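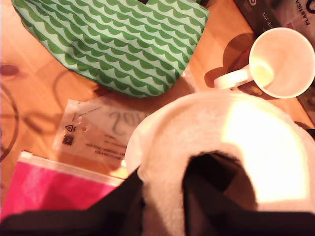 4.2 Picking up soft items

Use this section once the Draltora gripper is mounted and homed (see 4.1). It covers cloth, fleece, towels and other items that fold when the fingers close. For mugs and other rigid items, go to 4.3.

Before you start

Check that the Greka controller shows READY and that the speed dial is at 2 or lower. Wipe the fingers with a dry cloth. Lint on the inner faces lowers the grip reading and can lead to a false DROP message.

The table may hold other items during a soft pick. Packaged textiles, plastic sleeves and a mug can stay where they are if the fingers have a clear path down to the item you want.

CAUTION: Keep hands off the table while the arm light is on. The fingers close without a warning tone in Soft mode.

Steps

1. On the controller, open Grip > Mode and choose Soft.

2. Set the closing force to 4. Thick fleece and plush may need more. Go up one step at a time and do not go past 9.

3. Jog the arm until the open fingers are over the thickest part of the item. Avoid picking by a single corner.

4. Turn the wrist so that one finger comes down on each side of the bulk of the fabric.

5. Lower the arm slowly. Stop when the fingertips touch the tabletop, then raise the arm one click.

6. Press CLOSE. The fabric will bunch up between the fingers and may fold in around one of them. A fold of this kind does not affect the hold.

7. Wait for the HOLD light to turn solid green. If it blinks, press OPEN and go back to step 3.

8. Raise the arm a hand's width and pause. Look at the underside of the item for anything that has come up with it.

9. Move to the drop point and press OPEN. Raise the arm straight up before you turn the wrist.

Note: The fingers may pass over a neighboring package on the way in. Light contact is fine. If a finger presses hard enough to slide the package, raise the arm and come in from another angle.

Note: Clear plastic under or beside the fabric is the most common cause of a double pick. The wrist camera often misses it when the plastic lies flat. Move the item a short way across the table and set it down again to separate the two.

Bright lighting

White fabric under a strong lamp can wash out in the camera view, and the edge finder may then place the grip point too far to one side. Lower the lamp or set Exposure to Low in the camera menu. You do not need to recalibrate after changing this setting.

Messages you may see in Soft mode

DROP: The grip reading fell while the arm was moving. Clean the fingers and repeat the pick with the force one step higher.

THICK: The fingers could not close far enough. Take hold of a smaller part of the item.

Code 207: The finger motor is warm. Leave the gripper open until the message clears. Do not switch the controller off, as this also stops the fan.

Finger pads

The standard fingers are suitable for most household fabrics. Hapeta ribbed pads are sold separately and fit over the standard fingers without tools. Use them for slippery linings and thin sheets. Remove them before picking plush or long pile, which can catch in the ribs.

Parts and service are handled by the Restdale service desk. Have the serial number from the underside of the wrist plate ready when you call.

Section revised 7/5/19, V. Kütt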